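Stenus Cursive Pilot: Progress Report to the Galel Fund

Prepared by Ayantu Tefera, program lead

We are halfway through the grant, and I want to be plain about what we can and can't claim so far. The application said daily penmanship practice would improve spelling and recall. I still don't know if it does.

What we did

Six classrooms started in September and six are still taking part, though two have cut the daily session to whatever time is left before lunch. Ilix delivered 600 workbooks. The paper is too thin for felt-tip pens, and teachers have told us so more than once. The reprint has been promised for December. I would not plan around it.

What we found

Letter formation looks neater in the samples I have read. Neater is easy to get when children know someone is collecting the page. Spelling scores rose in three classrooms, but those three also began a new spelling list in the same month, and the Baldursdóttir scoring sheet has no way to separate the two. I asked for a comparison group last spring and would like to ask again.

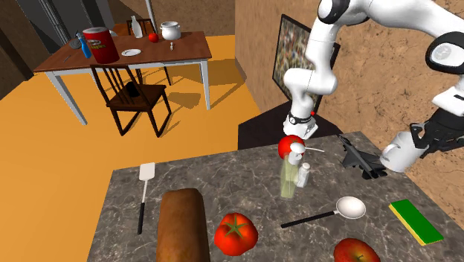

Recall is the weakest part of our case. The test has children read a short list, write it out by hand, and write it again from memory the next morning. Lists of everyday things, on the order of a white spoon or a round red object on a stone countertop, come back nearly complete whether the child wrote them or only read them, so the test is too easy to tell us anything. We need harder lists before spring.

Requests

Please release the second payment on schedule, but move the family letter-writing evening money into scoring. Attendance at the first one did not justify another.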